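Daneshvar on Home Machines
2020-09-19

1.
OK, a thread on the question I get more than any other: can a machine do my chores yet? I've been reading, watching and poking at this all summer and I'm more excited than I was in the spring (and also doing just as many dishes).

2.
Start with the floor, where things are already good. My Tremeo vacuum was 599 dollars and it runs every morning while I make coffee. It eats a sock now and then. I still love it! Floors are flat, the dirt stays put, and you can bump into a chair leg without breaking anything.

3.
Kitchens are the fun part. Brerkum is a simulated kitchen where you can drop in a robot arm and give it small jobs – tidy the counter, deal with a pan, that kind of thing. I've spent far too many evenings in there. My favorite job right now is the blue spatula, which lies flat on the counter with the toaster and the big crock of utensils behind it.
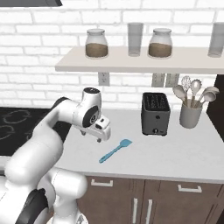
Can you buy a robot arm that tidies a kitchen counter on its own?
I haven't found one in any regular store. There are arms you can buy and program yourself, but getting one to clear a counter it has never met before is still lab work.

4.
A spatula sounds like the easiest thing in the world, right? Try picking one up with two stiff fingers and no thumb. It's thin, it's flat against the surface, and if you come down a hair too low you push on the counter. People slide a thing to the edge without thinking about it, or tip up the end with a nail. An arm has to be taught every one of those tricks, or stumble onto them.

5.
And stumbling is where simulation is so great. A real arm gets maybe 30 tries in before lunch if you're resetting everything by hand. In a simulated kitchen you can let it fail all night, and in the morning there's no egg on the ceiling. The catch is that real spatulas bend and slip in ways the software only half gets right. I've seen a grip that worked beautifully on the screen fall apart on a real table.

6.
Stove jobs are a whole different animal. With the spatula, a miss costs you a few seconds. With a pan on a burner you've got heat, and a clock running, and food that changes while you work on it. The arm also gets in its own way a lot – reach over to the back left burner and half the pan disappears behind the hand. Put a camera off to one side and that's what it has to work with. I find this stuff fascinating!

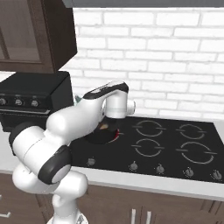
7.
What about shop floors? I got to visit a small packing shop in Kerdale and they have one arm moving boxes from a belt to a pallet. It's very good. Same box, same belt, same height all day long. Then a carton comes down with one flap up and a person walks over and presses it flat. The crew there told me they're happy to let it have the boxes, and they'd like it to learn tape next. Tape! Good luck to it.

8.
So my very unscientific ranking, easiest to hardest: vacuuming, moving identical boxes, wiping an empty table, picking up one loose thing, loading a dishwasher, cooking anything with a flip in it, folding a fitted sheet. I can't do the last one either.

9.
One more thing that changed how I think about all this. Look at the job from the hand's side. The fingers are right up close and wide open, the spatula is off to the upper right, and you get a lot of marble and very little else. No toaster, no crock. From there the arm has to work out which way the handle runs and where to close. You and I would already have the thing in the drawer.

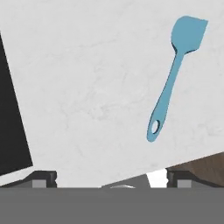

One reader wrote back that she'd happily wait ten minutes for a machine to put away a spatula, as long as she could be in another room while it did. Fair point, and I hadn't given it enough weight. Slow is fine if you don't have to stand there. What worries me more is the one time in six that it drops something and you come running anyway.

10.
I'll be back in Brerkum this weekend with the pan job, and I want to try a second camera angle so the hand blocks less. More in October, when I've got something to show. If you have a chore you think a machine could handle today, send it over – the duller the better!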